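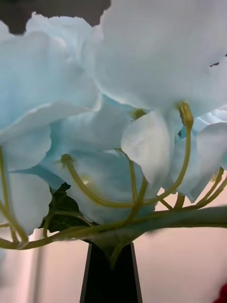 Un alumno del curso anterior preguntó si tenía sentido dedicar una unidad completa al color azul en una asignatura de historia de los tintes, cuando el rojo movió más dinero y dejó más documentos. La pregunta se recoge al comienzo de estos apuntes porque orienta su contenido. El azul plantea un problema técnico particular: su materia colorante principal no se disuelve en agua, y toda la organización del oficio se deriva de esa dificultad.

11/16/22
Departamento de Historia Material, Instituto Ginda

Unidad 4. Los azules: hierba pastel, índigo y azul de Prusia

1. Planteamiento

La presente unidad estudia la obtención y el empleo de los colorantes azules en Europa entre la Baja Edad Media y el siglo XIX. Se presupone la lectura de la unidad 3, dedicada a los mordientes. Conviene recordar que la mayor parte de los tintes vegetales requiere una sal metálica, por lo general alumbre, que fije el color a la fibra. El índigo no la necesita. Pertenece al grupo de los colorantes de tina, cuyo procedimiento se expone en el apartado 3.

2. La hierba pastel

La hierba pastel (Isatis tinctoria) es una planta bienal de la familia de las crucíferas. El tinte se extrae de las hojas del primer año, cuya recolección podía repetirse varias veces entre el verano y el otoño. Las hojas se molían hasta formar una pasta, que se dejaba escurrir y se moldeaba a mano en bolas. Una vez secas, las bolas se conservaban durante meses y podían transportarse a larga distancia.

Antes de su venta al tintorero, las bolas se trituraban, se humedecían y se sometían a una segunda fermentación. El olor de esta fase motivó con frecuencia ordenanzas municipales que alejaban los talleres del centro urbano. El cultivo alcanzó especial importancia en el Languedoc, en Turingia y en distintas zonas de Italia e Inglaterra.

El estudiante deberá distinguir el pastel como planta tintórea del pastel como técnica de dibujo. La coincidencia del término en español ha producido errores en más de un inventario.

3. La tina de índigo

Tanto la hierba pastel como las plantas del género Indigofera proporcionan la misma sustancia, la indigotina, si bien en concentración muy distinta. El procedimiento de tintura consta de las fases siguientes:

Reducción. El colorante se introduce en un baño alcalino privado de oxígeno. En la práctica histórica, la reducción se lograba mediante fermentación con salvado, rubia u orina envejecida. El líquido adquiere un tono amarillo verdoso.

Inmersión. La fibra, previamente mojada, se sumerge sin agitación para no introducir aire en el baño.

Oxidación. Al extraer el tejido, el contacto con el aire devuelve el colorante a su forma insoluble y el color vira del verde al azul.

La intensidad depende del número de inmersiones. Los azules más claros se obtenían en tinas ya casi agotadas, y los oscuros exigían repetir la operación con intervalos de aireación. De ahí que los vocabularios gremiales dispongan de una serie extensa de nombres para los grados del azul.

4. La llegada del índigo de ultramar

El índigo asiático se conocía en Europa desde la Antigüedad, aunque se empleaba sobre todo como pigmento. La apertura de las rutas oceánicas y, posteriormente, las plantaciones americanas aumentaron el suministro. Varias autoridades prohibieron su uso o lo restringieron para proteger a los productores de pastel, con resultados desiguales. El estudio de esta etapa no puede separarse del trabajo forzado sobre el que se sostuvo buena parte de la producción colonial.

5. El azul de Prusia

Obtenido en Berlín a comienzos del siglo XVIII, el azul de Prusia es un compuesto de hierro y no guarda relación química con el índigo. Se utilizó primero en pintura y después en la estampación y tintura de textiles. Resiste bien la luz, pero se altera en medio alcalino, circunstancia que desaconseja el lavado de estas piezas con jabones comunes.

6. Trabajo práctico

Cada grupo analizará un cuaderno de muestras de la colección Rakena, compuesta por 454 fichas textiles. Las fichas se consultan exclusivamente en la sala Mukwood, previa solicitud. El informe tendrá una extensión máxima de 1,000 palabras e incluirá:

- Identificación de la fibra y de su estado de conservación.
- Hipótesis razonada sobre el colorante empleado.
- Comparación con, al menos, dos fichas del mismo cuaderno.

La ficha 43 queda excluida del ejercicio por hallarse en restauración. El informe representa 60 puntos de la calificación de la unidad; los restantes corresponden a la prueba escrita.

7. Lecturas

Son obligatorios los capítulos segundo y quinto del manual de la asignatura, así como el cuadernillo Nostuline sobre tinas de fermentación, en la versión revisada de septiembre. Las ediciones anteriores contienen una errata en la tabla de álcalis y no deben utilizarse para el trabajo práctico.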